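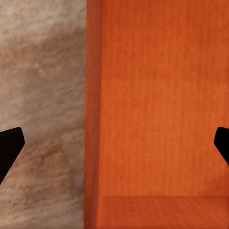

Last updated: June 18, 2023

Looking after timber and stone at home

Marble marks easily. Wipe up lemon juice, vinegar and wine straight away and don't leave the cloth sitting on the bench. For everyday cleaning use a few drops of dish soap in warm water, then dry with an old tea towel. Skip the spray cleaners unless the label says they are safe for stone.

Cupboard fronts get greasy near the handles first. Go over them with a damp microfibre cloth, following the grain. Umesh Saxena wrote in March to ask about sticky patches. Try a little soap on the cloth, then wipe again with plain water.

Doors are often forgotten. Dust the top edge, then work down. Clean any glass with a barely damp cloth so water doesn't run into the timber. If a door rubs, check the hinge screws before you reach for the plane.

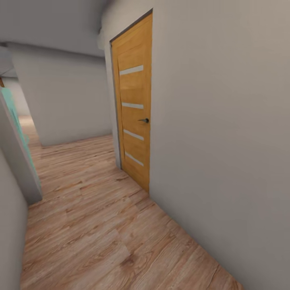
Timber door with frosted glass inserts, hallway.

Sweep floors before mopping, and wring the mop out well. Stick felt pads under chair legs and change them when they go flat.

Toys and magazines are easier to shift if they live in open boxes. Vacuum under low cabinets every 2 weeks. 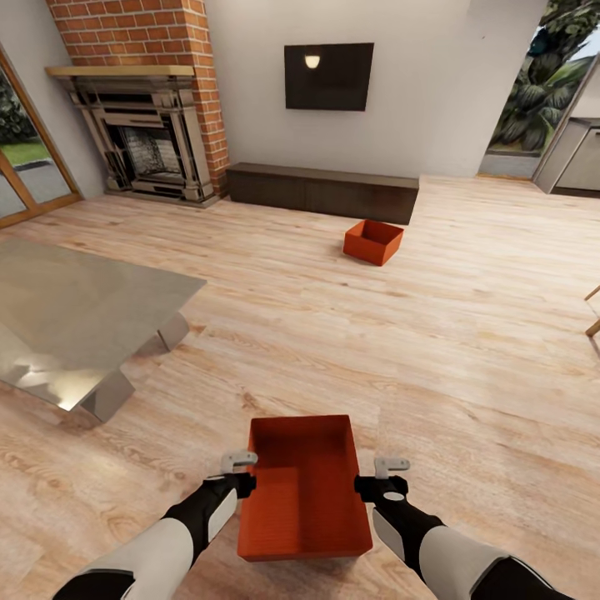 Open boxes in an orange-red colour, with a low cabinet behind.

Tips compiled by Liya Woldegiorgis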